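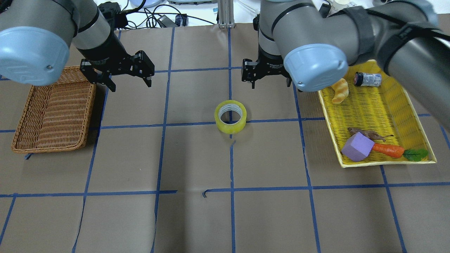

Table with paper cover, taped grid and two trays

Support > Ceketico Collections > Setting up an appeal

8 min read | 3 comments

Section 9. Creating a donation appeal

Use this section to open a new appeal, connect it to a bank account and publish the donation page. You need the Appeal Manager role. If you do not see the Appeals tab, ask your account owner to change your role.

9.1 Open the appeal

1. Sign in and select Appeals, then New.
2. Enter a title. Donors see this title on the page and on their receipts.
3. Enter a short code with no spaces. The code cannot be changed after the first gift is recorded.
4. Set the start and end dates. The page closes at midnight on the end date, in the time zone of the branch.
5. Select Save as draft.

Note: Branches that share an account, such as Pedholm and Kerslake, must each use a separate short code. Gifts made under a shared code cannot be split later.

9.2 Connect the bank account

1. In the draft, select Payouts.
2. Choose an account from the list, or select Add account and enter the details.
3. Wait for the test deposit. Enter its amount in the Confirm box.
4. Set the payout threshold. The default is $600. Gifts below the threshold are held until the next payout.

CAUTION: Three wrong entries in the Confirm box lock the account. Only Ceketico support can unlock it.

9.3 Set gift amounts and receipts

1. Select Amounts and fill in up to eight preset gifts. Leave Other turned on if donors may enter their own amount.
2. Select Receipts and choose a template.
3. Enter the charity's legal name and tax number exactly as registered.
4. Send a test receipt to yourself and check the reply address.

Note: Appeals moved over from Nadum keep their old receipt numbers. New receipts continue from the last number used.

9.4 Publish

1. Select Preview and make one test gift in test mode.
2. Select Publish. The draft label is removed from the page.
3. Copy the page link for use in letters and emails.

CAUTION: Do not delete an appeal that has recurring gifts. Select Close instead, then move the gifts as described in Section 9.5.

Section maintained by Ruby-Lee Kereama. Last revised January 2021.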